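Filed under: Streaming & Set-top Boxes

Veltcombe Digital Services
1/11 Veltcombe Digital Services is writing to all customers who use the Kaneko television box supplied with their broadband package. A software update will be sent to these boxes in stages, beginning on Wednesday. Please read this thread before your box restarts.
Replies 14 · Reposts 31 · Likes 52

2/11 The update replaces the present home screen, corrects a fault in the programme guide and changes how recordings are stored. Customers do not need to order it, and there is no charge.

3/11 The first stage covers 378 boxes in Pavcombe. These households took part in the spring trial and have received a letter confirming their place. All other areas will follow once the Pavcombe results have been reviewed.

4/11 The download is 700 MB and will be made overnight. The box must be left on standby. If it is switched off at the wall, the update will be tried again the following night.

5/11 Boxes need 900 MB of free space before the update can be installed. Customers with a large number of recordings may see a message asking them to delete some. No recording will be removed without the customer's consent.
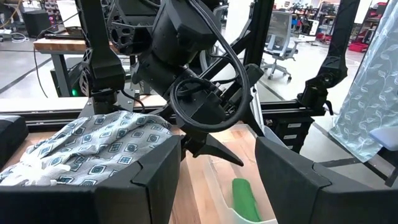

6/11 After the restart, the box will ask for the household PIN. Customers who have not set a PIN should use the one printed on their welcome letter. Parental controls will carry over, but favourite channel lists will have to be entered again.

7/11 The Zader remote control will continue to work. It may need to be paired a second time: hold the Home and Back buttons together until the light flashes twice, then follow the instructions on the television.

8/11 Older televisions without a 4K input will receive a picture in high definition, as they do now. We are aware of a sound delay affecting certain soundbars. Setting the audio output to "Stereo" corrects this until a further update is issued.

9/11 Recordings held on an external drive are not affected. The drive should be unplugged before the update and reconnected once the new home screen has loaded.

10/11 Oona Toivonen, Head of Customer Equipment: "We have asked for reports from the first 100 households to complete the update, and we will publish the faults they raise together with the dates on which we expect to correct them."
Replies 6 · Reposts 9 · Likes 27

11/11 Questions may be sent by direct message between 9am and 5pm. Please give your postcode and the serial number on the underside of the box. Please do not post account details in a public reply.
Replies 22 · Reposts 4 · Likes 18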